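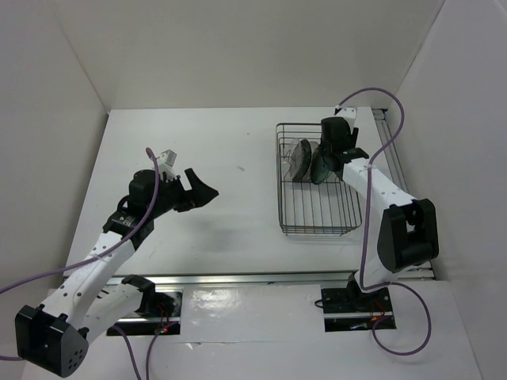 **Unloading a dish rack: is anyone past demo stage?**

**terdale_ops** (March 2024)
Rack unloading looks like the easiest kitchen chore to automate. Fixed rack, known dishes, flat table. We ran 263 trials on a two-arm cell at the Stisville shop. Flat plates on edge are fine. Clear ones are the problem: depth readings drop out and the fingers close early.

**wirecrimp**
What counts as a success?

**terdale_ops**
Plate out of the rack, set down flat, no contact with its neighbor. 17 failures on dark plates, far more on clear.

**brusar_fan**
Then it can't do the chore. My kitchen has lids, whisks and a colander. A tuned cell with one rack is a fixture problem with extra motors.

**wirecrimp**
Disagree. Shop-floor work is mostly fixture problems. We load trays at Vương with one arm and it has earned its floor space. Nobody asks it to handle a colander.

**brusar_fan**
Fine for trays. The thread title says dish rack.

**kiln3**
Have you tried wrist cameras only, no depth? Glass edges show up better in plain color from close range. Also check cable drag. A long loop at the wrist will shift your approach by 3 mm easily.

**terdale_ops**
Not yet on color only. Cable drag is a fair point, I'll log wrist error with the cable clipped and unclipped. Next run is 1,000 trials, mixed dishes.

**brusar_fan**
Put a colander in it.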